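2024년 4월 26일 금요일, 작업 노트

오늘은 아침부터 비가 와서 창문을 닫아 두고 일했다. 공방이 눅눅하면 종이가 말을 안 듣는다는 걸 알면서도 미뤄 둔 제본 일이 자꾸 눈에 밟혀서, 결국 오전 내내 작은 수첩 만드는 데 매달렸다. 다음 주에 Ama Addo 씨가 휴가에서 돌아오면 같이 보려고 생각나는 대로 적어 둔다. 늘 그렇듯 말이 길어질 것 같으니 차라도 한 잔 옆에 두고 읽어 주시길.

먼저 종이 이야기. Korletey에서 온 하늘색 속지를 이번에 처음 뜯었다. 색은 정말 마음에 든다. 형광등 밑에서는 거의 흰색처럼 보이다가 창가로 가져가면 은근히 푸른 기가 올라오는데, 그게 참 곱다. 다만 결 방향이 포장지에 적힌 것과 반대였다. 모르고 첫 묶음을 접었더니 접힌 자리가 우둘투둘하게 일어나서 그대로 연습용으로 돌렸다. 혹시 이 종이를 쓰실 분은 꼭 한 장을 살짝 휘어 보고 시작하세요. 양쪽으로 번갈아 휘어 보면 순한 쪽이 금방 손에 느껴진다. 나도 이십 년 가까이 종이를 만졌다면서 포장지만 믿었으니 할 말은 없다.

표지는 지난번에 쓰고 남은 청록색으로 했다. 원래는 짙은 남색을 쓸 생각이었는데 Mansa 씨가 하늘색 속지에는 초록 기운이 도는 쪽이 낫다고 해서 나란히 대 보니 과연 그랬다. 남색은 너무 점잖아서 책상 서랍에 들어가면 다시는 안 나올 것 같고, 청록은 어디에 놓아도 눈에 띈다. 옆으로 삐져나오는 작은 색인표도 같은 계열로 붙였다. 처음 붙인 건 풀이 과해서 옆 장까지 들러붙었고, 두 번째는 붓 대신 이쑤시개로 발랐더니 깔끔했다. 풀은 Irmont 것, 물을 조금 타서 썼다. 통 뚜껑이 또 굳어 있었는데 쓰고 나서 입구를 한 번만 닦아 주면 좋겠다(나한테 하는 말이기도 하다).

그다음은 실. 가운데를 꿰매는 구멍을 세 개로 할지 다섯 개로 할지 매번 고민하는데, 이만한 크기면 세 개로 충분하다. 구멍을 늘리면 튼튼하긴 해도 펼칠 때 뻣뻣하다. 나는 수첩이란 모름지기 한 손으로 펼쳐 놓고 다른 손으로 적을 수 있어야 한다고 믿는 사람이라, 조금 헐거운 편이 좋다. 왁스는 한 번만 먹였고, 매듭은 안쪽으로 넣었다. Kekeli 씨는 바깥쪽 매듭이 예쁘다고 하는데 주머니에 넣고 다니다 보면 꼭 걸려서 풀린다. 이건 만날 때마다 하는 이야기라 여기까지만.

점심은 Etornam 씨가 싸 온 주먹밥을 얻어먹었다. 멸치가 들어간 게 특히 맛있었다. 고맙습니다! 다음 주에는 내가 과일이라도 가져와야겠다.

오후에는 수첩을 펼쳐 두고 얼마나 잘 누워 있는지를 보았다. 비 오는 날이라 조건이 좋지는 않지만, 오히려 이런 날 봐 두어야 장마철에 덜 당황한다. 꾹 눌러서 펴는 건 누구나 할 수 있으니 손을 떼고 나서를 보는 게 중요하다. 전에 Flarkura에서 주문받은 400권이 꼭 이 문제로 속을 썩였다. 납품하고 며칠 지나니 표지가 입을 벌리더라는 전화가 왔고, 그때 Hafiz 씨와 둘이 앉아 눌림판에 다시 끼우느라 주말을 통째로 날렸다. 지금도 그 전화벨 소리가 귀에 선하다. 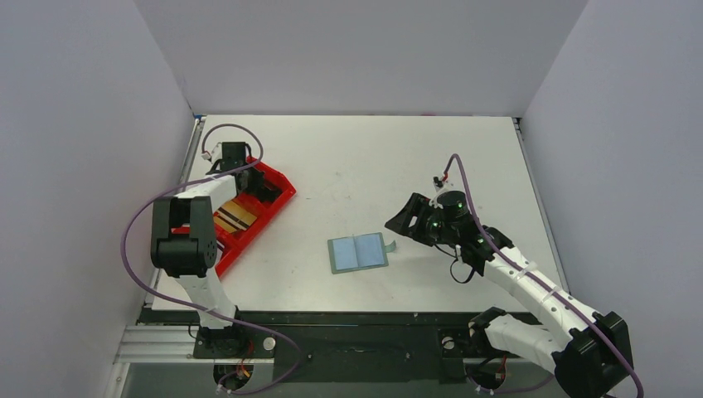
접지 주걱으로 등을 훑을 때 힘을 두 번에 나누어 주는 방법도 적어 둔다. 처음에는 가운데에서 바깥으로 가볍게, 종이를 한 장 덧대고 나서 한 번 더 세게. 덧대는 종이를 빼먹으면 청록색 표지에는 번들번들한 자국이 남는데, 비스듬히 보면 꽤 흉하다. 오늘도 한 권 그렇게 되었다. 버리기는 아까워서 내 전화번호 수첩으로 쓰기로 했다.

빨간 플라스틱 쟁반은 앞으로도 작업대에 두고 쓰면 어떨까 싶다. 흰 상판 위에서는 눈에 확 들어오니 물건을 어디 두었는지 찾을 일이 줄어든다. 전에 쓰던 흰 접시는 상판과 색이 똑같아서 팔꿈치로 몇 번이나 쳤는지 모른다. 황갈색과 짙은 갈색이 줄줄이 번갈아 있는 그 길쭉한 줄무늬 물건도 쟁반에 담아 두니 보기 좋다. 그 색을 보고 있자니 다음 표지는 갈색 계열로 해 보고 싶어졌다. 황갈색 표지에 짙은 밤색 실이면 가을 장터에 내놓아도 좋겠고, 속지는 하늘색 말고 미색이 어울릴 것 같다.

남은 일 몇 가지. Trerkora에 보낼 견본은 61쪽에서 인쇄가 살짝 밀린 것을 다시 뽑아야 한다. 표지용 종이는 여덟 장 더 재단해 두면 다음 주까지는 버틸 것이다. 속지는 재고가 2000장쯤 남았다고 장부에 있는데, 결이 반대인 것을 감안하면 재단 계획을 새로 짜야 하니 Ama 씨와 상의할 것. 송곳 끝도 무뎌졌다. 갈아 쓸지 새로 살지는 Kekeli 씨에게 물어보기.

저녁 무렵에는 비가 그쳐서 창문을 조금 열어 두었다가 닫고 나왔다. 눌림판에 끼운 것들은 월요일까지 그대로 두어 주세요.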